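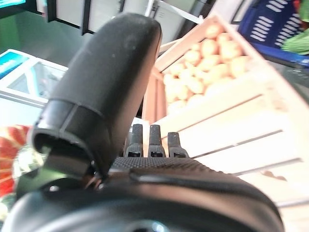 Potatoes in a slatted wooden crate. Rilleo plans to sell all its potatoes from crates by December.

Grocery chain Rilleo says it will stop selling potatoes in plastic bags and move them into open wooden crates at all 13 of its stores by December, a change it claims will cut the amount of potatoes it throws away by 40 percent.

The company announced the plan in a two-page statement that used the word "heritage" in the headline and again in the first paragraph. It did not include the waste figures on which the claim is based.

Asked for them, Rilleo sent a summary prepared by Idis, the consulting firm it hired to run a trial. The summary is short. It says potatoes were sold from crates in three stores for five weeks, and that "recorded discards" in the potato section fell by 40 percent compared with the five weeks before. It does not say how many pounds were discarded in either period, which stores took part or whether the same amount of potatoes was ordered.

It also does not say what happened to potatoes that were marked down. Two former produce clerks at Rilleo, who asked that their names not be used, said soft or green potatoes in the trial stores were pulled from the crates each morning and put on a reduced-price rack near the back. Potatoes sold off that rack would not count as discards. Neither would potatoes sent to the deli counter for soup, which one of the clerks said started during the trial.

Noémie Friesen, head of produce at Rilleo, did not dispute that account but said it missed the point.

"When you have a bag and there's one bad potato in it, the whole bag goes. We all know that, anyone who's worked in a store knows that," Friesen said. "In a crate you take out the one and you leave the rest. If some of them end up in soup, I'm happy. That's a potato somebody ate."

She said she did not have the pound figures to hand and would look into whether they could be released. They had not been provided by the time of publication.

Friesen's argument about the bags is a fair one, and it may well be where most of the savings come from. But it is an argument for selling potatoes by the pound, which a good many supermarkets already do out of plastic bins and cardboard trays. What Rilleo is promoting is the crate.

The company's statement says wooden slats "let potatoes breathe the way they did in our grandparents' cellars." Air flow does matter in potato storage. So do darkness and a cool temperature, and a grocery store has little of either on the sales floor. Potatoes left under light turn green at the skin and can build up solanine, a bitter compound that can make people sick in large enough amounts. An open-topped crate lets in air and it also lets in light, and the potatoes on top get the most of it.

The statement does not mention light. Friesen said staff would be told to cover the crates with burlap at closing time. The stores are open until 10 p.m. and the lights over the produce section, according to one of the former clerks, stay on until the night crew leaves.

"They told us to use the covers in the trial too," the former clerk said. "We had the covers. They were in a box under the sink."

The crates are being made by Drumar, a packaging company that until now has mostly supplied gift boxes and wine cases. Rilleo would not say what it is paying. Drumar describes the crate on its website as "a storage system" and sells what looks to be the same design to the public, with a lid offered separately. A Drumar spokesperson said the company was "thrilled to be bringing slatted storage back to everyday shopping" and referred questions about durability to Rilleo, which referred them to Drumar.

Durability is a reasonable thing to ask about. A crate of potatoes is heavy, and in a store it gets dragged, bumped by carts and leaned on. Bare wood is also harder to wash than plastic. Potatoes arrive with dirt on them, and when one rots at the bottom of a pile it leaks. Rilleo says its crates will be "rotated and cleaned on a regular schedule." It did not say what the schedule was, or whether the wood would be treated.

Then there is the matter of what happens before the potatoes reach the store. Rilleo's main supplier, Luo, a grower and packer that washes and bags potatoes for several chains, will go on shipping to Rilleo in large lined cartons. Store workers will open the cartons in the back room and tip the potatoes into the crates. In other words, the crates will not travel from the farm, although the drawing at the top of Rilleo's statement shows them stacked on a farm wagon.

Luo said in an email that it supported "any customer's efforts to reduce plastic" and that its own packing line would not change. The company added that tipping potatoes from one container to another should be kept to a minimum, as each drop is a chance for bruising. Bruised potatoes are among those most likely to be thrown away.

Friesen said that staff would be trained to pour gently.

Shoppers at Rilleo's Main Street store on Sunday had mixed views. One man filling a paper sack said he liked being able to choose his own sizes and had stopped buying bagged potatoes years ago. A woman with two small children said she used to grab a bag and go, and was not pleased to be picking through a pile with one hand.

"It looks nice," she said. "It looks like a farm stand. But it isn't one, and the price went up."

The price did go up at that store, which had already switched over. A sign gave a per-pound price for yellow potatoes that was higher than the per-pound price of the bags still on sale at another Rilleo across town. Rilleo said prices vary by location and by season and that the difference had nothing to do with the crates. It said it had no plans to raise potato prices as part of the change. It would not say that it had no plans to raise them otherwise.

The chain did not answer a question about how much plastic would be saved. Its statement says the switch will keep "countless" bags out of landfills. Bags are one of the easier things for a grocery company to count, and Rilleo presumably knows how many it bought last year. Shoppers will still be given a bag to carry their potatoes in. At the Main Street store these were paper, but a roll of thin plastic produce bags hung a few steps away by the onions, and several people were using them.

None of this means the plan is a bad one. People who live alone, or who want three potatoes for a stew, have long been stuck buying more than they can eat, and much of the potato waste in this country takes place in kitchens after the sale. Letting people buy what they need could help with that. The Idis summary doesn't look at it. No one who bought potatoes in the trial was asked how many they threw out at home, either before or after the crates came in.

Idis declined to discuss its work, citing client confidentiality. The summary is marked "preliminary findings," a phrase that does not appear in Rilleo's statement, where the 40 percent figure is given as a result the company "will achieve." There is no mention of a further report, and Friesen said she was not aware that one was planned.

She said the company was confident enough in what it had seen to go ahead.

"I've been in produce a long time and I can look at a display and tell you if it's working," she said. "This is working. I don't need a 90-page study to sell a potato."

The remaining stores will switch over in stages this fall, starting with the smaller locations. Sweet potatoes and onions will stay where they are for now. Rilleo said bagged potatoes already in its warehouse would be sold until they run out.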